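Usville clothing bank to move into former bowls club

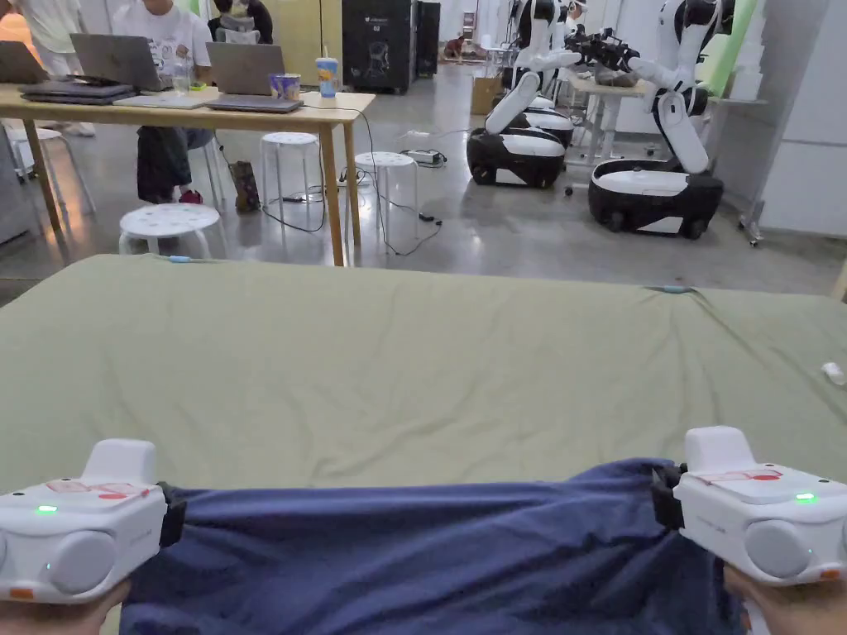
Usville's clothing bank will move into the old bowls club on Addo Street in September, after council agreed to a six-year lease at its last meeting.

The service has run out of the hall behind the library since it opened, and has been looking for a bigger home for most of that time. It gives out clothes, bedding and towels free of charge to anyone in the shire, with no referral needed.

Coordinator Valentyna Bilyk said the present hall had become too small for the amount of stock coming in, particularly over winter.

"We had doonas stacked in the kitchen and school jumpers in the hallway," she said. "People were waiting outside in the rain while we tried to find a size 10."

The service handed out more than 4000 items last financial year. Children's clothing made up the largest share, followed by blankets and sheets. Men's work clothes were the hardest to keep on the shelves.

The bowls club building has been vacant since the club merged with its neighbour at Wetero. It has a main room, two smaller rooms, a commercial kitchen and a ramp at the front entrance. The car park has 24 spaces, compared with four at the library hall.

Council will charge a peppercorn rent and look after the roof and outside walls. The clothing bank will pay for power, water and cleaning. It must also keep the main room free one evening a month for community bookings, a condition added after residents raised the loss of meeting space in the town.

Eleven people wrote to council about the proposal. Most were in favour. Two asked about traffic on Addo Street at school pick-up time, and one wanted the greens kept as open space. A report to the meeting said the greens were not part of the lease and no decision had been made about their future.

Some work is needed before the doors open. The carpet in the main room will be lifted, the hot water system replaced and shelving put in along the back wall. Jarono Joinery, which is based in Wetero, has the contract for the shelving and two change rooms.

A laundry is also planned for one of the smaller rooms. At the moment donated items that need a wash are taken home by helpers or sent to the laundromat, at a cost Ms Bilyk said had been "creeping up every month". Two washing machines and a dryer have been paid for through a raffle held at the autumn market.

Opening hours will be longer at the new site. The service now opens on two mornings a week and will add a third, along with a late session until 7 pm for people who work during the day.

The bus is the one sticking point. The 94 stops outside the library but does not run along Addo Street, and the nearest stop to the bowls club is a ten-minute walk – longer with a pram. Ms Bilyk said she had written to the bus company asking for a new stop and was waiting to hear back. Until then, people without a car can ring ahead and have a parcel made up for collection from the library desk.

Donations will be taken at the library hall until the end of August. Clothes should be clean and in wearable condition. Pillows, electric blankets and car seats can't be accepted at either address.

The library has not said what it will do with the hall once it is empty.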